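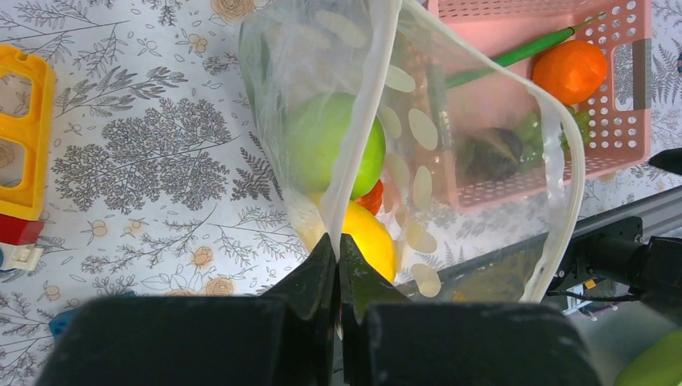 I've been putting off the finger comparison for weeks, so I finally cleared a Thursday afternoon, put the flowery tablecloth down and got going. The short version for anyone who just wants the news: we have two sets of fingers for the small arm now, the plain Tierney ones and a padded pair from Linov, and the padded pair is staying on for the rest of March.

The long version is more fun. Binta Igwe has been saying since we started the Skistance project that we pick test objects that are way too easy (blocks, cups, more blocks), and she wanted groceries. So groceries it was! Play fruit and vegetables, a pink basket with holes in it, and a clear plastic bag that has to be pinched, held and tugged around. I drove the arm by hand for most of it and let the Nustley controller replay the rest.

Let me start with the basket, which I figured would be the easy half. The bell pepper is a nice fat target if you come in straight, but the basket walls are right there and so is the rest of the produce. With the plain fingers I kept nudging the pepper into its neighbors before I had a decent hold on it. The padded ones are a bit wider at the tip, and I expected that to make things worse. It didn't. They grip sooner, so I'm not chasing the thing across the basket floor.

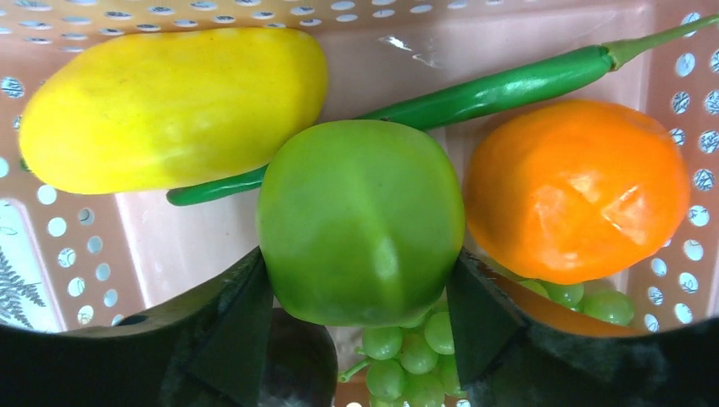

*By Tayla Partington | March 13, 2025*

Grapes are still a pain with either pair. You get one or two between the fingers and the bunch swings, and then you're fishing for the stem. Binta thinks we should come in from the side. I think we should close more slowly, and we've agreed to try hers first, mostly so I can say I told you so.

For the numbers people, we logged 149 tries over two sessions, and 54 of those were on the bag alone. I'm not giving success rates yet. We changed the closing speed partway through the first session (my fault, I got impatient) and I'd like to run that part over before anybody quotes me on it.

Now the bag. I had real doubts here, as thin plastic is slippery and folds whichever way it likes, and the wrist camera doesn't love anything see-through. You get a highlight where you thought there was an edge, or you line up nicely on the apple behind the film and forget that the film is what you're supposed to grab. What worked for me was going for a gathered bit of plastic, where there are a few layers to bite on, and leaving the single flat layers alone.
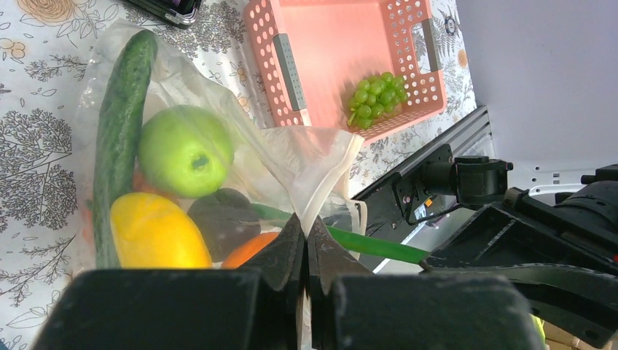

The plain fingers could do that too, but I had to be fussy about the angle, and if the tips were even slightly off they'd let go as soon as I pulled. With the pads I got lazy and mostly got away with it. I did notice that they pick up lint like crazy, so we're wiping them between runs, and I'd love to know how they feel after a month of this.

Next up is a second camera, mounted off to the side, so we can compare driving with the wrist view alone against driving with both. Binta is sorting out the bracket. If you've got a small arm and a favorite pair of fingers for plastic bags, write in and tell me, and please include your closing speed!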